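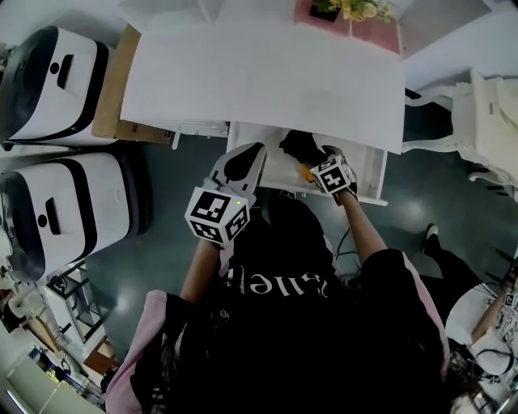 Right gripper in the desk drawer, closed on a small yellow object. Both marker cubes are mounted.

Saturday, posted by Svetozár Kratochvíl

Notes on keeping a pair of hand-held grippers in working order. I look after the Vunura sets at Primenitz, and most of what follows applies to any tool of this type with a printed marker cube at the base and fingers that get squeezed all day.

Marker cube first. The cube has to sit flat on its mount with no rocking. I press each top corner in turn with a thumb. If one corner moves, the screws come out, the mount gets wiped, and the screws go back in crosswise, finger tight and then a quarter turn. The pose estimate comes from the cube, so a loose one shows up as a slow wobble in the tool path that looks a lot like a tired operator. I spent 3 evenings last winter filtering that wobble in software before I picked up the tool and shook it.

The printed faces wear at the edges. Dry cloth only. Alcohol lifts the black on our sheets and leaves a gray smear that the detector reads as a weak border. I replace all the faces at once, and then redo the cube calibration. Swapping a single face saves ten minutes and costs an afternoon, as the new sheet never lands exactly where the old one did.

Fingers next. Open fully, close fully, watch the tips meet. On the left tool of our second set the tips crossed by 2 mm in March. The cause was a worn pin in the linkage. Grabner sells the pins in bags of 192, so I have 191 of them in a jar and will take offers.

Check the closing on something small and on something soft. A small hard part in a drawer shows whether the tips line up. Cloth shows whether there is enough squeeze in the middle of the finger, where the rubber hardens first. If a folded jacket slides out under its own weight, the rubber is due.

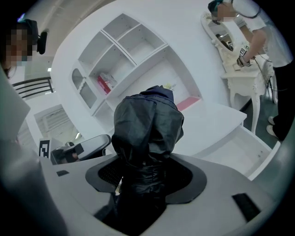

Bundled dark fabric standing in the collar, seen from a gripper's own camera. Open desk drawer to the right.

The view from the tool is the one I use for checking the camera mount. The housing should fill the bottom of the picture, and the finger should come up in the same place each time. I keep a reference still for every tool and flip between it and a new one. If the edge of the housing has shifted, the mount has slipped and the camera-to-cube transform is no longer good. Retighten, recalibrate, save a new reference. I don't try to nudge it back to the old position by eye.

Cables. Most of my repairs are here. The bundle hangs from the tool and takes every turn of the wrist, and the break is nearly always within 6 cm of the connector. I add a loop of slack at the grip and tie it loosely to the handle. Treltarley cable ties are too stiff for this and cut into the jacket. Hook-and-loop strip works. Whoever is using the tools should stand so the cable trails behind them, and should put a tool down on its side, never on the cube.

Order of checks at the start of a session: cubes, fingers, cables, camera stills, then one short test recording with both hands moving. I play the test back before anything else gets recorded. Dropped frames at that point have been a bad connector every time so far, apart from once when it was a full disk.

Still open: the left tool on set two drifts slightly once it has been running for about an hour. The cube is tight and the pin is new. I suspect the camera mount is creeping as the housing warms up, and will put a thermometer on it next time.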